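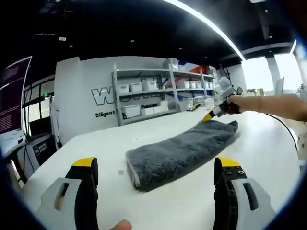
Thread on the student project I'm doing this term with Azlan Pangaribuan. Subject: towel folding with hand-held grippers. Notes are mostly for the next group that picks this up. 1/

The task, as written on the course page: one towel, one table, two people with one gripper each. Fold, unfold, repeat. Every run gets recorded and goes into the training set for the folding policy. 2/

We need 500 usable runs by the end of term. "Usable" means both recordings are complete, the towel stays on the table, and no bare hand touches the fabric between start and stop. 3/

Count as of September 6, 2022: 84 usable. Most of the rejects are bare-hand touches. It is very hard to break the habit of smoothing out a corner with your fingers. 4/

Towel choice matters more than we expected. We started on thin cotton dish towels. They fold well but crease, and after a few runs the policy could simply learn to follow the crease. Gray plush microfiber doesn't hold a crease for long. 5/

The downside of plush is thickness. Fold it once and it's fine. Fold it again and the stack is thick enough that a fingertip grips the top layer and leaves the rest behind. Our fix so far is to go in low, flat to the table, and close slowly. 6/

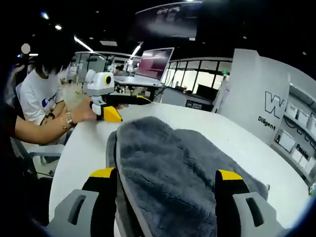
Low and flat has its own failure. If the tips touch the tabletop too hard they skid and push the towel away from you. Tudur Prydderch, who ran the project last year, taught us to land the lower finger first and slide it under the edge. Reject rate went down the same afternoon. 7/

Labeling. Each run has a start state (flat, strip, heap), an end state and a free-text note. We name the batches after nothing in particular – Grolturdale is the flat starts, Drullidberg is the heaps. Please don't rename them, the scripts have the names hard-coded. 8/

Heaps are the slow ones. A flat start takes 40 seconds. A heap takes as long as it takes you to find two corners, and with plush you often find the same corner twice. 9/

Timing between the two operators: count out loud. We tried nodding and it doesn't work, you're both looking at the fabric. "Close" on three, "lift" on the next three. It feels silly for one session and then you stop hearing it. 10/

Cables go off the side of the table away from the fold. A cable dragged over the towel moves the pile and sometimes the whole edge. We lost a batch of 4 to this before changing where we stand. 11/
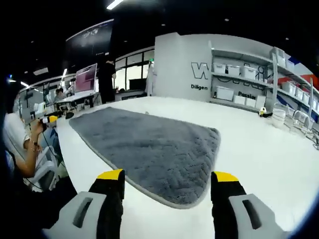 Square the towel to the table between runs, but don't square it perfectly. The first 30 or so we recorded all began from nearly the same pose, and the policy trained on them failed as soon as the towel was turned a little. Now we rotate it by hand before pressing start. 12/

Same for operator position. Swap sides every batch. Azlan is left-handed and his grasps come in from a different angle than mine, so keeping him on one side puts a bias into the data that you can see in the plots. 13/

Processing: the Bhuiyan script aligns the two recordings by timestamp. If one device was restarted mid-session its clock is off and the script won't warn you. Check the offset column. Anything over a tenth of a second, throw the run out. 14/

Open question from last week's class: do we keep runs where a grasp slips and gets corrected? I say keep, with the note filled in. The policy will slip too and it needs to have seen a recovery. Azlan wants them in a separate batch. For now they are in a separate batch. 15/

Also asked on Jodel whether anyone on campus has spare plush towels in another color. One reply so far, offering a bathrobe. 16/

Next session is heaps only. Final report is due in May, and I'll add the reject breakdown to this thread once the spreadsheet is cleaned up. 17/17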